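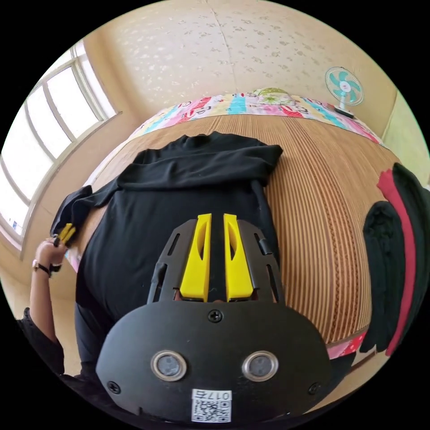 A reader from Watley wrote in to say she had been to watch her local side four times now, still had no idea why the whistle kept going, and could we please explain how to follow a match for someone who never played at school?

We can, and with great pleasure! Gaelic football and hurling can look like a lot of running about when you first stand on the bank at a club ground, and the regulars beside you will have been at it so long that they forget to explain anything. So put the kettle on, and we'll go through it slowly. I'm going to stick to football, with a little bit on hurling at the end.

Before you go

Find out who is playing and at what time, and then check again on the morning of the game. Club fixtures move about, especially if the pitch is heavy, and I have driven all the way out to Arach more than once to find a locked gate and a very surprised sheep. The club's own page is usually the best place to look. If it's a bigger match, see whether you need to buy a ticket beforehand, as many grounds don't take money at the gate any more.

Bring a coat, whatever the sky is doing. Bring something to sit on too if you're going to Rorkano Park, where the steps are concrete and hold the cold well into summer (a folded blanket does nicely, and you can share it).

Learn the scoreboard first

Of all the things to learn, start here, and the rest will come. A goal is the ball going under the crossbar and into the net, and it's worth three points. A ball that goes over the bar and between the posts is a point. The score is written with the goals first and the points after, so 2-7 means two goals and seven points, which adds up to 13.

Practise on the way home with somebody else's results. If one team has 1-12 and the other has 2-8, who won? The first has 15 and the second has 14, so it's the team with fewer goals, and it took me most of a season to stop getting that wrong.

Watch the umpires as well. They stand beside the posts in white coats, and they wave a green flag for a goal and a white flag for a point. If you're down at the far end and can't see a thing, the flag will tell you. When the ball has gone wide they cross their arms over and spread them out, and you'll hear a groan or a cheer depending on who you're standing with.

Following the ball

Each side has 15 players, with the goalkeeper at the back, six defenders, two in midfield and six forwards. Don't try to learn them all at once. Pick one midfielder and watch what they do for ten minutes, even when the ball is somewhere else. You'll see far more of the game that way than you would by chasing the ball with your eyes.

A player can carry the ball in their hands for four steps. After that they have to bounce it, kick it to a teammate, strike it away with the hand or fist, or drop it onto the foot and kick it back up into their own hands (that last one is called a solo). They can't bounce it twice in a row. A good many of the whistles that puzzled our reader will have been for too many steps, or for throwing the ball when it should have been struck.

At half-time

Club matches usually have 30 minutes in each half, and the break is the time to ask your questions. People love being asked – really they do – and you'll be given three different answers by three different people, all quite certain. Get to the tea early, mind. At Bansal Road the queue reaches the dressing rooms before the players do.

And a little bit on hurling

The scoring is the same, so you've done the hard part already. The ball is small and moves very fast, and for your first match I'd stand well back behind one of the goals, on the safe side of the netting, where you can see the play opening up towards you. Keep an eye on the ball during the warm-up too, as plenty of them come over the fence!

The club season here runs on into December if your team keeps winning, so there's time to get a few games in yet. Wear the thick socks.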